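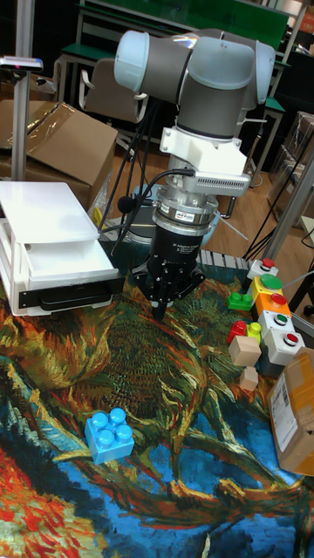

1/3 Table linen loan service, Zandov Community Hall
Printed and plain tablecloths may be borrowed by residents for family events. Loans run for nine days – a renewal may be requested once.

2/3 Cloths should be returned washed and folded. Please do not iron over candle wax. Stained items are to be handed in separately, with a note.

3/3 Requests for January are open until 18 places are filled. Inquiries may be addressed to Elsa Tuominen at the hall office.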